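Notes from the Gokthorpe open day

I took the early train out to Gokthorpe on 4th August for the Idora open day. They run one every year now, and this was the first I could attend since the one in May of last year was moved at short notice. Registration was in the loading bay. Badge, earplugs (not needed), a folded map with the second floor printed upside down.

Most visitors headed for the palletizing cell on the ground floor. I have seen enough palletizing. The demo I wanted was upstairs, listed on the map as "Food assembly, Getstead arm," and run by Veronika Hegedűs and Jahangir Miah. Hegedűs handles the policy training and Miah built the workcell.

The task is burger assembly with plastic ingredients. Buns, lettuce, tomato, cheese and patties are kept in clear containers around a metal-rimmed tray lined with paper, and the stack gets built on the paper. It sounds like a toy problem. The parts differ a great deal in how they want to be grasped, though, and a parallel gripper has only one motion to offer them.

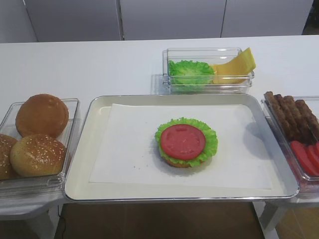
Miah's first point was about the containers. An earlier version of the cell used flat fixtures with each ingredient in a known pose, and the arm could run through it with scripted waypoints. It worked and taught them very little. With open containers the parts lean on each other, slide when a neighbor is removed, and end up on edge against a wall. The wall also limits the approach angle. A finger that comes in too low hits the rim, and clear walls are hard on depth sensing. They gave up on depth for this cell and run on color images alone, with a fixed view of the table and a second view from the wrist.

Training data is all teleoperated. The current set is 2530 episodes, of which 946 were recorded after they changed the gripper fingers. I asked whether the older episodes were still useful given the different finger geometry. Hegedűs said they keep them in at a lower sampling weight, and that dropping them made placement worse while leaving grasping the same. She did not have an explanation she was happy with. My guess is that placement depends mainly on the fixed view, where the fingers take up few pixels, but I have no data to back that up.

The wrist view got a longer discussion. Close to the container it shows the fingertips and the parts together, so the last bit of the approach can be corrected visually. It also changes completely with every small rotation of the wrist, which makes it the harder of the two to learn from. They randomize brightness and crop on that stream and leave the fixed one nearly untouched.
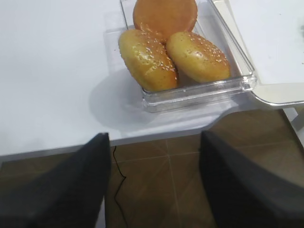
Buns are the awkward item according to Miah. A domed top has no parallel faces, so a grasp above the widest point squeezes the bun out downward and a grasp below it needs clearance the container may not give. Operators learned to tip a bun against its neighbor first and then close. The policy picked up the habit from them, including in cases where there is no neighbor left to tip against. Hegedűs called this a known defect and wrote it on the whiteboard again for our benefit.

Patties are easier. They are stiff and have enough edge to hold, and the remaining question is orientation. A patty carried on edge has to be laid down flat on the stack, and the release is where the error comes in. Let go too high and it rolls. Push too low and the lettuce shifts under it. They tried a force threshold on the wrist and took it out again, as the signal was small compared to the drag from the cable. Release height is now learned along with everything else.
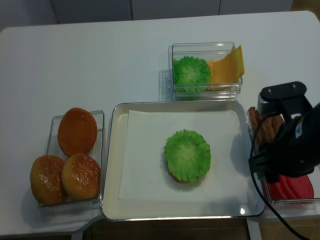

I asked for success rates. Over their last evaluation of 100 full builds they score each placement separately, and a build only counts if every layer is still on the stack at the end. They would not give me the overall number to publish, which is fair enough – the evaluation was not finished being reviewed. They did say that tomato slices account for more of the failures than any other ingredient. Slices stand close together in the container and the gripper tends to take two.

Control runs on a workstation under a desk, with the Mansilla software handling logging and playback. I have used Mansilla at work and had a low opinion of it. The playback tool has improved: both camera streams and the joint trace now scrub together, and episodes can be tagged from the keyboard. Export is still slow.

A few practical remarks for anyone going next year. Upstairs demos close an hour before the ground floor does, and the map doesn't say so. The session groups are small, so sign up when you get your badge. Coffee is by the loading bay only. I stayed for 3 sessions and the later ones had better questions, mainly from people who run packing lines and wanted to know about washdown. There is no washdown rating on any of this and none planned.

Hegedűs said the evaluation write-up should be out in the fall. I'll link it when it is.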